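Teaching the arms by hand: your questions, my answers

I get the same emails over and over (which is lovely, keep them coming!), so I've finally put the answers on one page. I'm Noémie Bouvier and I run the teaching sessions at Malwood, where we show two-armed robots how to do tabletop jobs. Some of this is about how we do it and some of it is just my opinion. You'll be able to tell which is which.

Last touched up on 2nd August.

Do you write code to make it pick something up?

Not for the picking itself, no. I do the job while driving the arms, the robot's own readings get saved along with the camera video, and later a model is trained on a big stack of those recordings. There's plenty of code around all that, and Urs Aigner writes most of it, but there's no line anywhere that says "close the index finger now." The closing of the finger comes from me closing my finger.

What's the difference between teaching by hand and teaching by remote?

By hand means you hold the arm itself and push it through the motion. The motors go soft, you guide the wrist where you want it, and the joints remember. It's great for one smooth movement, like a wipe or a simple lift, and people pick it up in minutes. The trouble is that your own arms are all over the camera picture, and you can't easily guide two arms with lots of fingers at the same time. I've tried. I looked like I was wrestling a coat rack.

By remote means you sit or stand back with gloves or a pair of handles, and the arms copy you. We call our glove setup Enodow and I use it for nearly everything now. It takes longer to learn, but the camera sees only what the robot will see later, and both hands can work at once.

How long does it take to get good at it?

My rule at Malwood is ten sessions before anything you record goes into the training pile. The first couple feel awful! You reach for something and the hand stops short, or you come down too hard because you can't feel the table. Around the fourth or fifth session you stop looking at your own hands, and from there it gets fun.

I still throw away my first few tries every morning. I call them throat-clearing and I don't feel bad about it.

What do you have it practice on?

Ordinary stuff, mostly, with some awkward stuff mixed in. I like things that ask for different grips. A Rubik's cube is a good starter, with flat sides and a size that suits a hand. A tape measure is harder than it looks, all rounded corners, and if there's a wrist strap on it then you've got a floppy bit trailing across the table that can end up under a finger. Pegs and blocks are for lining things up. Boxes and cases teach the arm to deal with something wide.

I also like to have more on the table than the task needs. If the job is "pick up the cube" and the cube is the only thing there, the model can get away with learning "go to the thing." Give it neighbors and it has to learn which thing. 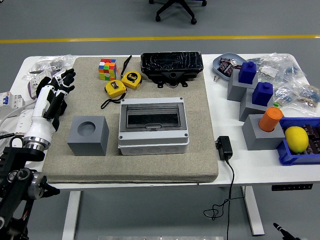 Urs Aigner thinks I overdo this. He'd start every new task with one object and a bare board, get that working, and add the neighbors one at a time, so that when it goes wrong you know what you added. He says my way makes for a richer pile of recordings and a much longer afternoon when you're hunting for a fault. I've put his view in because he asked me to, and also because plenty of good people work his way.

Where we've landed is in between. A brand new task gets a short clean run first, his style, and once the arm does something sensible we go crowded and stay crowded. If you're just starting out at home or in a school lab, go with his version.

Why felt on the board?

Small things don't skate away when a fingertip bumps them, and with robot fingers you bump things constantly. It's quieter too. The downside is lint, and anything with a strap or a cable likes to drag a little on it. On a hard white desktop you get the opposite problem: lots of sliding and, with our lights, some glare. I'd want any finished model to cope with both, so we place things on felt and on bare desk.

Humanoid hand or plain gripper?

Depends on the job, and I know that's an annoying answer. A two-finger gripper is easier to drive, easier to fix, and for a peg with a knob it's probably all you need. A hand with proper fingers gives you more ways to hold something, and more ways to hold it badly. People assume the hand must be easier for us because it's shaped like ours. In my experience it's the other way round at first, as you expect it to feel things and then it doesn't.

If you can only afford one, get the gripper. You'll record more in your first month and swear less.

How many recordings do you need for one task?

For our last pick-and-place job we used 1,270 good ones. That's after throwing out the bad ones, and "good" there means I'd be happy for the robot to copy it exactly. Don't take that as a target! A small task in one fixed spot needs far fewer, and a fiddly one with lots of starting positions can eat up more.

If yours isn't working, look at the recordings before making more. I once spent a good part of July adding runs to a peg task when the real problem was that I always came in from the same side. I watched them back one after another with a cup of tea and there it was, the same lazy swing from the right every single time.

Do you keep the mistakes?

Some of them. If I fumble a grip, notice, back off and get it on the second go, I keep it. The robot is going to fumble too and it needs to have seen a way out. If I knock something on the floor and sit there grumbling, that one goes in the trash.

What I don't keep is dithering. If you hover above an object for ages deciding what to do, the model learns to hover. We had an arm that paused over everything like it was choosing a chocolate, and that was me. It was exactly my pause!

How do you set the table between runs?

I move things by hand, and I try to move them properly. The natural thing is to put every object back more or less where it was, and then you've recorded the same run over and over without meaning to. I use a printed sheet of 26 layouts, shuffled, and work through it. Urs would like a program to call out random spots and he's probably right, but I like my sheet.

Turn things as well as shifting them. A cube looks much the same from any side (apart from the colors), but a tape measure lying on its side is a whole different grip.

How long is a session?

I stop at 55 minutes. I used to go longer, and the recordings at the end were sloppy – you could see my wrist getting tired. Get up, walk around, have a snack. If there are two of you, swap drivers, and write down who drove which block, so that later on you can check whether the arm has picked up one person's habits.

Are cables a problem?

Always! Power cables, camera cables, the ones on the arm itself. Before each block I run both arms slowly to their far corners and watch everything that moves or dangles. If a cable goes tight anywhere, fix it before you record. Loops hanging off the front of a desk are fine as long as the arm has no reason to go there, but I check anyway.

Is it safe to stand next to?

Keep your hands off the table while the arms are live. That's the rule and I'm boring about it. The driver says "hands" out loud before taking control, and whoever is setting the table says "clear" back. There's a stop button in reach of both people, and we press it at the start of each day to make sure it works. If you're guiding an arm by hand, set the speed and force limits low first, and tie long hair back.

Can I send you my recordings to look at?

Yes, please do, although I'm slow. Send a handful, not the whole folder, and include at least one you think went badly. Tell me what you drove with and what the task was meant to be. Noisy audio is fine, I watch with the sound off.

Will you cover soft things, like cloth or bags?

I'm working on it. Cloth has its own page in draft, under the project name Darkitz, and it's held up for now by my not being very good at folding. Small clear bags are on the list after that. They're slippery and hard for a camera to make out, and I'd want a lot more practice before telling anyone else how to do it.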